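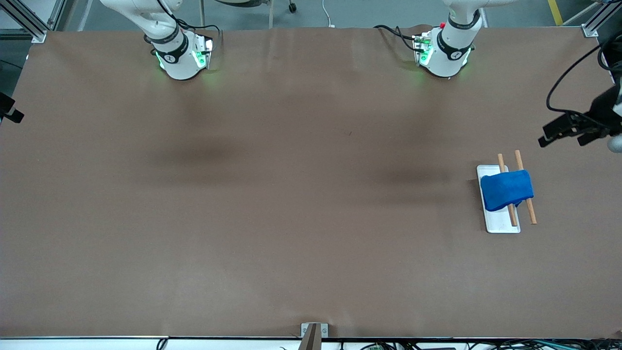

Losus opens table-laying trial to catering firms

Losus, the automation firm based in Marín, has begun taking bookings for a two-armed table-laying service aimed at caterers, canteens and hotel kitchens. The service is called Jendano and is sold by the month. Customers do not buy the arms. They rent a complete station, made up of a work table, two arms with flat-plate grippers and the software that runs them, and Losus sends a technician to set it up and teach it the customer's own place settings.

The first bookings opened in April. The firm says it will take 11 customers in the opening round and will not add more until those stations are running.

Jendano has been built for one part of the working day, the hours before service when trays and settings have to be made up. A tray, a folded cloth and a pair of chopsticks or a set of cutlery are the standard kit, and the customer can swap in its own items during set-up. In the basic routine the arms work from above over a plain brown surface, with the tray, a blue cloth and two light-brown wooden chopsticks as the test pieces. Losus uses the same routine for acceptance checks, and a customer can ask to have it run again at any point in the contract.

Leandro Pacheco, who leads the product side at Losus, said cloth had taken up most of the development time.

"A tray is a tray. It has a rim, it keeps its shape, the arm knows where it is," he said. "Cloth is different every time you put it down. We spent the whole winter on napkins and I would not want to do it again."

Chopsticks were the second difficulty, he said. They are thin, they roll, and they often end up across something else. The station has to work out which one is on top before it picks either of them up. Cutlery is heavier and stays where it is put, and Pacheco said most kitchens that use knives and forks should find set-up shorter.

What is included

The monthly charge is 800 euros for a single station on a twelve-month contract. That covers the hire of the arms and grippers, software updates, a yearly service visit and telephone support during kitchen hours. There is a separate installation charge of 1000 euros, payable once, which includes the technician's travel within the region and the teaching session. Firms further away will be quoted for travel.

Gripper plates are treated as a wearing part. Two changes a year are included and any more are charged. Damage caused by washing the grippers with water is not covered, and the handbook asks staff to wipe them down by hand at the end of the shift.

The customer has to provide a level floor, a mains socket close to the table and enough clear space to walk round it. Losus recommends marking out the working area on the floor with tape so that trolleys and stools are kept out of the arms' way. The station does not need an internet connection to run, although updates are slower without one, as they have to be brought on a drive by the technician.

The teaching session normally takes up a morning. A member of the kitchen staff moves the arms by hand through the setting while the technician records it, then the station repeats the work and is corrected where it goes wrong. Each contract allows for four different settings. Further settings can be added by the customer's own staff once two of them have done the training, or by Losus for a fee.

The cloths themselves can be a sticking point. Losus asks for plain cloths in a colour that stands out from the tray and the table. White cloths on white trays are possible, but the firm says they need extra set-up time and it will not promise the same results. Patterned cloths are not supported for the present, and nor are paper napkins in a dispenser.

First customer

The catering firm Cletent had an early version of the station in its preparation kitchen before bookings opened and has now signed for the full year. It makes up trays for offices and for a conference centre, and uses chopsticks for part of its lunch menu.

Crescencio Lorente, who runs the preparation kitchen there, said the station was slower than a person at the job and that he had expected it to be.

"If you stand one of my people next to it, my person wins easily," he said. "But I start it at five in the morning, when I only have two people in and both of them are on the stoves. By the time the rest arrive there are trays ready. That is what I am paying for."

He said the early version had given trouble with cloths that came back from the laundry stiff, and that the kitchen had changed the way it folds them as a result. Staff now stack them with the fold facing the same way. The station also stopped more often than he would have liked in the first few weeks, usually when a chopstick had rolled against the rim of a tray and the gripper could not get hold of it. A later update dealt with most of those stops — he still sees one now and then, and someone has to go over and move the stick.

Lorente would like to see a version that can take finished trays off the table and put them in a rack. At the moment a member of staff has to clear them, and if everyone is busy the station waits. Pacheco said a rack was being worked on but would not be part of the opening round, and he gave no date for it.

Cletent has not cut any posts, Lorente said. One person who used to come in early to make up trays has moved to packing and now starts later.

Safety and hygiene

Jendano is offered for dry items only. It is not sold for handling food, and the contract says that open food must not be placed on the table while the arms are moving. Cups and glasses are also left out for now. Losus says it has tried them and was not satisfied with the results.

The arms run at reduced speed whenever the station is in teaching mode. In normal running they stop when they meet resistance, and staff are asked to press the stop control before they reach across the table for any reason. Losus requires every customer to name a person on each shift who has been shown how to stop and restart the station. The training is part of the installation visit and has to be repeated if that person leaves.

The table covering is smooth so that it can be wiped between batches. Replacements can be ordered from Losus, and customers may fit their own if it is plain and not shiny. A strongly reflecting surface makes it harder for the station to find thin items, according to the handbook, and a badly wrinkled one can cause chopsticks to be gripped at the wrong height.

How to book

Firms interested in the opening round are asked to telephone the Losus office in Marín on extension 1881 and to have a sample of their tray, cloth and cutlery ready to send in. Losus tests the items on its own table before it agrees to a contract and returns them with a short report. The test is free of charge. Pacheco said nearly all the samples sent in so far had been suitable, with the exception of some very soft cloths and a set of lacquered chopsticks that were too slippery for the standard plates. A rougher plate is available at no extra cost for customers who want to use lacquered sticks, but it has to be asked for at the time of booking.

Contracts can be ended after six months with one month's notice, in which case the installation charge is not refunded. Customers who want a second station in the same kitchen pay the same monthly rate but no second installation charge, provided both are set up on the same visit.

Demonstrations can be arranged at the Marín workshop in the mornings. Visitors are asked to bring closed shoes.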